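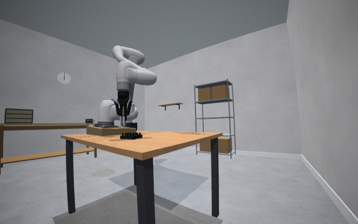 Tables, Benches and Desks: September Walkthrough, Retmont Building

Filled in by Wing-sze Yu, with comments from Birger Sjöberg where he had them, and he had quite a few. Please read the comments before you do your own floor. The boxes alone don't tell you much, and I know how tempting it is to run down the page putting OK next to everything on a Tuesday afternoon when you'd like to go home.

Marks used: OK, WATCH (look again next month), FIX (ticket written), OUT (taken out of use and tagged).

Part 1. Before you start

1.1 Last year's sheet is with you. OK
Comment: Mine was folded into the back of the fire extinguisher log, for reasons lost to time. Anything marked WATCH last year gets looked at first this year, please, even if it's on the far side of the floor.

1.2 You have a flashlight, a level, a cloth, a hex key set and the orange tags. OK
Comment: Bring something to kneel on as well. I say this every year with great affection and every year somebody comes back rubbing their knees.

1.3 People who use the room know you're coming. OK
Comment: A knock and a few friendly words go a long way. Chi-keung Choi told me about a sticky drawer that I would never have found by myself, and it had been bothering him since spring.

Part 2. Tops and edges

2.1 Top is free of splinters, lifted grain and open cracks. WATCH
Comment: Run the cloth over it, not your hand, and go both along the grain and across it. If the cloth snags, mark the place with tape and write it down. Room 327 has a long table with a crack starting at the window end. It doesn't catch yet, but it's longer than I remember and I'd like a second opinion on it.

2.2 Edges and corners are smooth and nothing is peeling. FIX
Comment: The reading room desks again. Birger glued the strip back down in the winter and it held beautifully through the summer, and now it's lifting at the other end. He has asked me to record that his end is fine.

2.3 Finish is sound, with no sticky or worn patches. OK
Comment: Under a slanting light you'll see worn spots you can't see from above, so turn off the overhead lights if there's a window. Pale wood hides wear very well. Darker tops show every cup anybody ever set down, which makes them look worse than they are, so don't write a ticket for a ring.
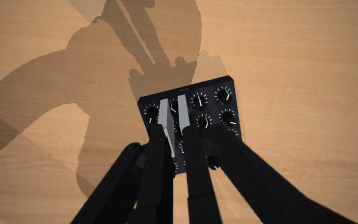 2.4 Items left on the top are clear of the edge. WATCH
Comment: We had a good year on this, with one exception, and that was a pot of pens. I don't mind a busy table at all. What I mind is a heavy thing close to the side people walk past. If you move somebody's belongings to check the top, put them back the way they were, angle and all, and leave a note saying you did.

2.5 Undersides are clean and free of screws that poke through. OK
Comment: Flashlight time. We did find chewing gum, a great deal of it, and an old seating chart taped up under the end desk with names on it I didn't recognize.

Part 3. Legs, joints and how the load sits

3.1 Legs are straight, tight and all on the floor. FIX
Comment: Press down gently on each corner in turn. A little give is all right in an old folding table. A knock or a click isn't, and it needs a ticket even if the user swears it has always done that. Siu-ming Shih and I turned one over together and found 2 bolts gone from the same leg. That table is off the floor until the right size comes in from Breltov, and please don't borrow bolts from its neighbor.

3.2 Bolts and brackets are snug. OK
Comment: Snug, please, and no more. Wood gets crushed if you lean on the key, and then the hole is too big and we're into plugs and glue. If you aren't sure, leave it for Birger, who has patient hands.

3.3 Heavy things are sitting where the table can carry them.

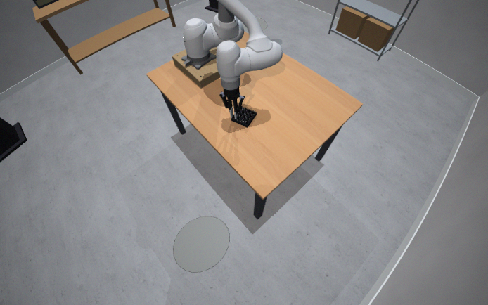 Corners are where I spend the most time, and I'd ask you to do the same. A table that carries a big load in the middle without complaint can behave quite differently when the load moves out to one side. Take the light-brown block at the back-left corner of the tabletop, with the arm's base on top of it: a load in that position is what I'd want you to stop and think about, whatever it happens to be on your own floor - a printer, a microwave, a stack of catalogs. Put the level down close to the load and again at the opposite corner, and write down both readings. Then look at the leg nearest the load and the joint above it. I would much rather read a page of fussy notes from you than hear a thump through the ceiling.

3.4 Weight labels are present and readable. WATCH
Comment: Most have faded. Lefteris Mitsotakis-Vlachou is printing new ones, and until they arrive please don't write a number on with marker, even if you're certain you remember it.

3.5 Fixings that go into the top are tight, with no cracks spreading out from them. OK
Comment: Clamps, vises, monitor stands and anything else bolted down all count. Look at the wood next to each one and follow the grain away from it with your finger. Hairline cracks like to hide under dust, so wipe first.

Part 4. The floor around the table

4.1 There's room to pull out a chair and get up again. OK
Comment: Try it yourself, with your bag on your shoulder. The layout in the quiet room looks generous on paper and then you sit down and find you're wedged in like a letter in an envelope.

4.2 Legs are easy to see and aren't in the walkway. WATCH

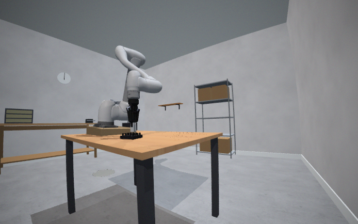 Wooden-topped table on dark legs, with one corner toward the viewer.

Comment: Set at an angle, a table puts a corner out in front, and a corner is what hips find. I'm fond of an angled table, they make a room friendlier, but leave extra space on the side people come in from. Dark legs on a dark floor are hard to see early in the morning too. Go in once before the lights are up and judge for yourself.

4.3 Cords are off the floor or covered. FIX
Comment: The cord cover by the copier has curled at one end. I've pressed it flat with my foot so many times that I think of it as exercise, but it needs replacing. Ticket written.

4.4 Pads under the feet are in place. OK
Comment: Spare pads are in the tin marked Pririco, top shelf of the supply closet, behind the lightbulbs. Take what you need and tell me when it's getting low.

Part 5. Finishing up

5.1 Tags are on everything marked OUT, at eye level and on the side facing the door.

5.2 Tickets are written the same day.
Comment: I know, I know. But a ticket written the next morning always says "wobbly table, second floor" and then poor Birger has to go and shake all of them.

5.3 Sheet signed and left in the tray outside my door.
Comment: If a box doesn't apply to your floor, write "none here" and carry on. Blank boxes send me back up the stairs to check.

Signed: Wing-sze Yu
Second reader: Birger Sjöberg (read, agreed, except for 2.2, where he would like "fine" changed to "excellent")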